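Holton Community Help > Handheld and Fixed Grippers > Faults and Safety

Fingers close without a trigger command when packing small cartons

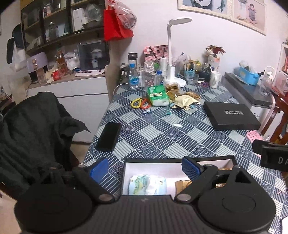
Posted by Iven_Workshop

Our group uses a hand-held two-finger gripper with ribbed pads to record packing tasks for later use on a fixed arm. The task is to bring the fingers to either side of an open white cardboard box and close on it gently. The box holds light wrapped goods and has no lid in place.

During a session in October, the fingers closed fully with no pressure on the trigger. One wall of the box was crushed, and the operator's free hand was near the pads when it occurred. There was no injury. The fault has appeared 2 times in 31 recordings, in both cases shortly after the tool had been picked up from the table. The recorded command stays at zero throughout, while the recorded finger position moves from fully open to fully closed.

We have replaced the battery and restarted the recording software. We would be grateful for advice on the likely cause, and on whether the unit may remain in use while we look into it.

desmet_support_bench

The unit should be taken out of use until the fault has been found. A gripper that moves without a command is a safety matter, even where the closing force is low.

The log you describe is helpful. If the command remains at zero and the position changes, the trigger sensor is probably sound, and attention should turn to the motor side. Please carry out the following checks in order.

Switch the unit off, remove the battery and move both fingers by hand through their full travel. They should move evenly, with no catch.

Open the housing and inspect the position sensor cable where it passes the finger pivot. This cable can be pinched if the cover screws were tightened before it was seated. A short break in the signal may cause the controller to lose its zero point and drive the fingers toward the wrong end.

Reseat the connector, close the cover and run the zeroing routine with nothing between the pads. Then run 100 open and close cycles with the tool clamped to a bench. Change its angle several times during the test – a fault that follows handling may not appear on a tool that is kept still.

If the fingers move once without a command, replace the cable and repeat the full test. Hands should be kept clear of the pads at all times, and the battery should be removed before any adjustment.

Puner 30

We had the same trouble and it was the battery contacts. Clean them and see.

Iven_Workshop

Thank you both. The contacts were clean. The sensor cable had a flattened section beside the left pivot, and the fault returned during the bench test when the tool was tilted. A new cable has been ordered, and the unit has been labeled and put away until it is fitted. The two affected recordings have been removed from our set.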